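3. Materials and Methods

3.1 Paint and substrate

All coatings were prepared from a single water-based interior white (Kimeck matte, one batch). Keeping to one batch removes the pigment variation that troubled our earlier trials, but it also means the results should not be carried over to gloss or solvent-based products without further work. The paint was stirred by hand for four minutes before each session and strained once. No thinner was added.

Panels were cut from standard paper-faced gypsum board and primed with one coat of Redotska sealer. After priming, panels were kept flat in the drying room for at least a night. Panels with visible dents or lifted paper were set aside and do not appear in the counts given in Section 4.

3.2 Application tools

Three classes of tool were compared: flat brush, foam pad and fuzzy roller. Tools were bought through ordinary retail channels, as the study concerns finishes produced by household users and small contractors. New covers were rinsed and dried before first use to remove lint. A cover was retired after 200 panels or when matting could be felt by hand, whichever came first.

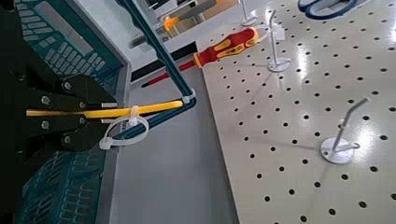
Load was controlled by weight. The operator charged the tool, drew it twice over the tray ramp and placed it on the balance; if the reading fell outside the permitted band, the tool was wiped and charged again. This step is slow – it took up more of each session than the painting itself – but without it the spread between operators hides any effect of the tool. Strokes were laid in one direction, then crossed once, with no further working of the surface.

Tools were hung by the handle between sessions. Storing a cover on its side leaves a flattened band, and in pilot work this band printed through as a faint repeat in the dried film. Foam pads showed the same fault to a lesser degree. Brushes did not, although their bristles tended to splay when stood in a jar.

Figure 2. Fuzzy roller with yellow plastic handle; the slot at the end of the handle is used for hanging.

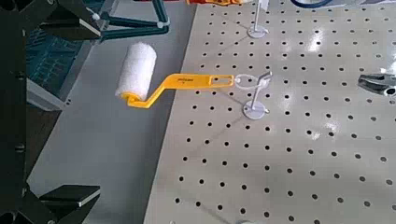
3.3 Surface measurement

Dried panels were read with a Roltik profile gauge at fixed points along both diagonals. A total of 2,578 readings was taken, of which 490 were repeats made by a second operator to check agreement. Readings within a hand's width of the panel edge were dropped, as paint builds up there with every tool and would raise the mean for all three classes.

Texture was also graded by eye under a low side light, using the Vieira scale. Graders worked without knowing which tool had been used. Where two grades differed by more than one step, the panel was graded again on a later session and the second pair of values was kept. Mean grade and mean profile height were then compared by tool class, with panel treated as a random effect.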